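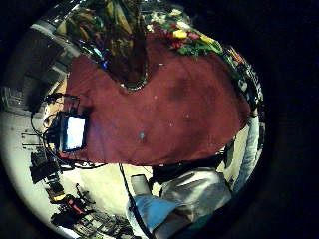
Mixed bouquet on a maroon cloth, with yellow, red and white flowers.

A mixed bouquet is a bunch of cut or artificial flowers of several kinds, gathered at the stems and arranged as one piece. It differs from a posy mainly in size, although sellers use the two words as they please.

Composition

Most mixed bouquets pair a few large blooms with small filler flowers and greenery. Claims that each color carries a fixed meaning are common in gift guides and poorly supported. The Ridgeway list gives 40 such meanings, and 9 of them contradict one another.

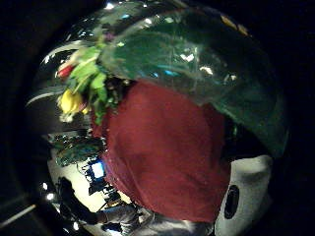

Leaves and a yellow flower beside clear, glossy wrapping.

Wrapping

Clear wrap keeps petals from rubbing in transit and lets the buyer see the flowers. It is also said to keep them fresh. This is doubtful – a sealed wrap traps moisture, and growers at Udstead advise taking it off at home. Paper is easier to fold but hides the lower leaves.

Handling 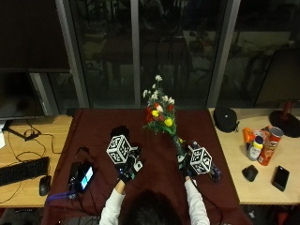 A bouquet held by the stem end, red flowers and yellow roses at the top.

Bouquets are normally held low, near the stem end, to spare the blooms. Fresh stems are trimmed before going into water. The often repeated figure of 10 extra days from a slanted cut has no clear source; the Atton handbook repeats it without a test. Sugar, coins and aspirin are in much the same position.

Display

A plain dark cloth is a common base for laying out flowers, as pale petals show up well on it. The Ustia style allows only three kinds of flower – a rule its own displays often break.

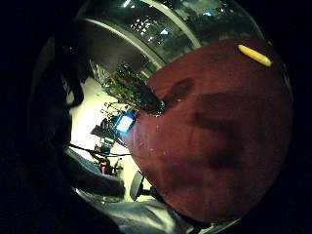

Does a bouquet need to be taken apart before it goes in a vase?
Only if the stems are tied so tightly that water can't reach them. Otherwise the tie can stay on.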